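Durkville Ideas Weekend: is it worth the ticket?

Conference Corner > Talks, Festivals and Meet-ups

Started by prado_pete, October 28, 2023

prado_pete
Has anyone else been to the Ideas Weekend at the Prado hall in Durkville? I'm trying to decide whether to book for the next one in March. A friend swears by it, but 304 for a full pass makes me wince, and that's before the train and a bed for two nights. I'd be paying for it myself, no employer behind me.

lemoncurdle
I went and I'd go again! The opening talk by Blandine Besnard on why towns forget their own plans was the best hour I've spent in a chair all year. I took 11 pages of notes (my handwriting is huge, but still). The coffee queue was awful, mind, and they'd put the only big screen where half the left side couldn't see it.

Tobermoray
Sorry, can't agree. I thought Besnard was fine but she gave much the same talk at Arilitz, slides and all. And the panel after it was four people being polite to each other for an hour. Gilles Fleury had one sharp thing to say about bus fares and the chair moved straight on to robots again. For 304 I want an argument.

lemoncurdle
Well, I hadn't seen her at Arilitz so it was new to me. Most people in the room hadn't either, judging by the hands that went up.

hattie_w
Somewhere in the middle here. The main stage was patchy, the side rooms were lovely. Marcelle Sabatier's session on running a small festival had 6 of us in it and we all ended up moving the chairs into a circle and swapping horror stories. You don't get that at the big ones. If they sold a side-rooms-only ticket I'd buy it tomorrow.

prado_pete
That's useful, thanks. Is there a day pass? I can't see one on the site.

Tobermoray
There was, but it sold out in three days and they kept very quiet about it. Get on the mailing list. And don't book the hotel next to the hall, you can hear the trams all night.

hattie_w
The tram hotel was fine for me! I sleep like a log though. What I would say is bring a sandwich. Lunch was one van, and by the time the morning talks had overrun (they all overran) you had ten minutes to eat.

Citum_Sue
Talks overrunning is a chairing problem, and it's been the same every year I've gone. One person with a watch would sort it. I did write to the organisers and got a nice reply, so we'll see in March.

lemoncurdle
They've put a write-up of the weekend on the Citum blog, by the way. Pasting the end of it, as it mentions tickets:
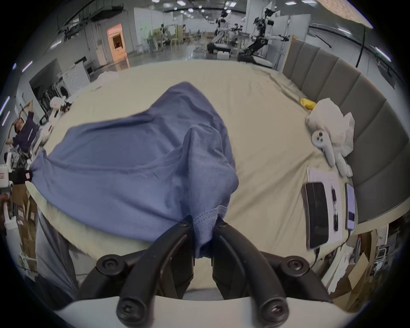
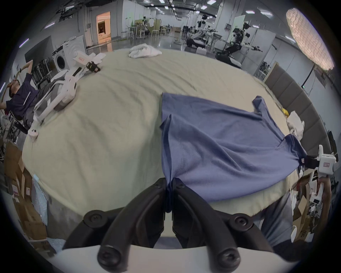

Blue fabric in the grip, both times.

Faizal Hidayat
Programme editor, Durkville Ideas Weekend

We've read all your feedback forms and we're grateful for them, even the cross ones. In March the main stage talks will be shorter, with a proper gap before lunch, and day passes will go on sale together with full passes. Fabrice Delaunay will be looking after the side rooms and would like to hear from anyone who wants to run a session. You don't need slides or a book to sell.

Tobermoray
"Even the cross ones". I feel seen. Shorter talks is a good start, but I'll wait for the speaker list before I part with any money.

prado_pete
Day pass for me then, if I'm quick enough. Hattie, I'll see you in the side rooms. I'll bring my own sandwich.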